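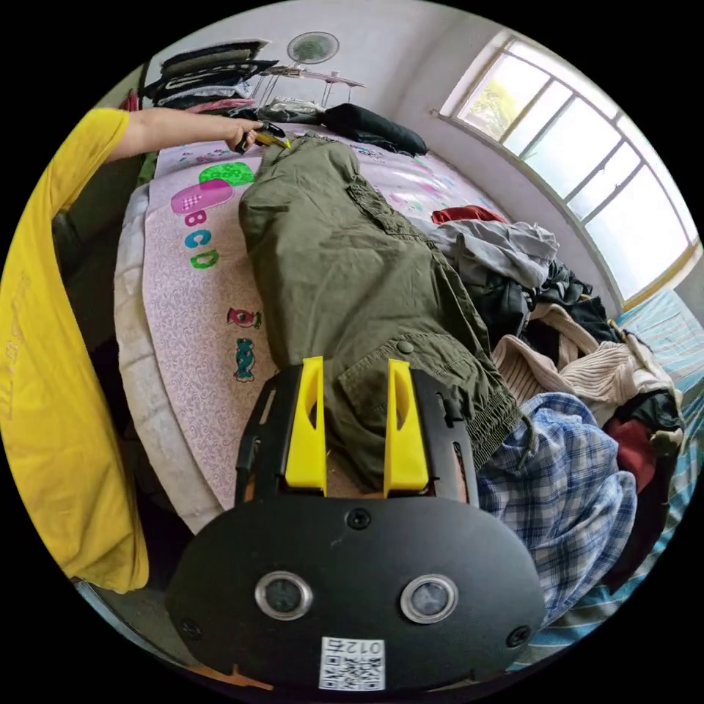 Mending, Airing and Keeping: What Happens to Clothes Between Wearings
Final report, Household Studies project

I started this project because of my grandmother's sewing box, which came to me with its lid taped shut and more loose buttons in it than any family could need. She kept clothes going for decades, and I wanted to find out how people in an ordinary town manage theirs now, once the shopping is over and the things are simply there, to be worn and washed and put away again. Most of what I had read for class dealt with buying or with throwing out. Hardly any of it dealt with the long stretch in between, and that seemed to me a pity, as it is where most of a garment's life is spent!

My adviser, Dörte Ruppert, suggested that I keep to one town and talk to people slowly, and I am grateful to her for that (and for reading a first draft that was twice this long). I chose Bollau, where I have cousins and could stay for free. The town has 2,000 residents, a laundromat, a fabric counter at the back of the Gillies hardware store, and a church hall where a mending table is set up through the winter.

How I went about it

I sat down with 20 people, mostly in their kitchens, and asked each of them to tell me about something they had owned for a long time. I had a proper list of questions, but I soon found that the list made everyone stiff, and that if I asked about a coat or an old pair of pants the rest came along without much help from me. I took notes by hand and typed them up the same evening. I also asked people to keep a laundry diary for 2 weeks, writing down what they washed and why. The diaries were the weakest part of my plan. Several came back with only the first few days filled in, and one had a very good recipe for plum cake on the last page, which I have since made.

What people told me about washing

The thing I heard most often was that clothes get washed out of habit. A shirt comes off at night and goes in the hamper, and the question of whether it needs washing never comes up. The older people I spoke to were more likely to hang a thing by the window overnight and look at it again in the morning. One retired bus driver told me that his wool sweater had been aired far more often than it had been washed, and he was plainly proud of it. Younger people liked the idea when I mentioned it but said they had no place to hang anything. I think that is a fair point, and one I had not considered before I began. A chair will do, of course, but a chair fills up fast. 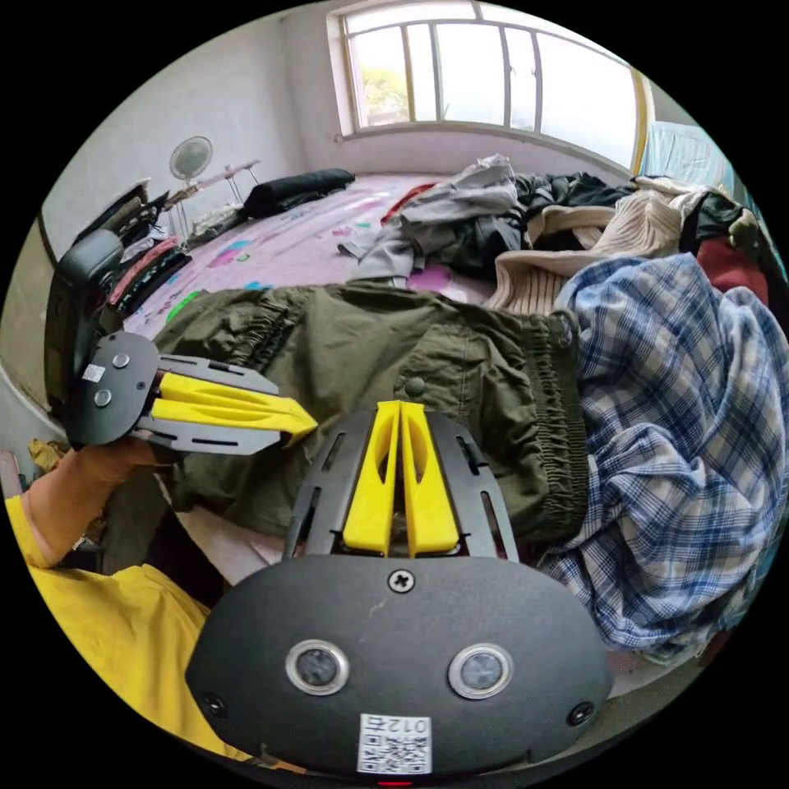
BOLLAU, November

The mending table opens at four in the afternoon, and by half past it is hard to find a seat. I spent more time there than I had planned. People bring pants with worn knees, coat linings, pillowcases, and once a tent bag, and they sit and work under the good lamp and talk. Work pants were the most common repair by a long way. The seat and the inner leg give out first, and a patch put on the inside, with the stitching run well past the thin part, seemed to be what everyone trusted.

I had expected to hear that people mend to save money. Some did say so, but a new pair of pants at the Zatden outlet costs less than an evening of anybody's time, and they all knew it. What came up more often was fit. A woman who had put new pockets in the same pair of pants told me that she had tried on every other kind in the store and could not kneel in any of them. Others said they enjoyed the company, and I believe them, having eaten a good many of their cookies.

Where my results fall short

The people who agreed to talk with me were mostly people who already cared about their clothes, so I cannot say much about everyone else in Bollau. I would also have liked to visit in summer, when the hall is closed and the laundry goes out on the lines. The Clateck campus fund paid for my bus tickets, and my cousins put up with drying socks on every radiator for the whole of my stay.

The interview notes, with names removed, are in the department reading room with the blank diary pages. The plum cake recipe is in there too, at the back of the second folder.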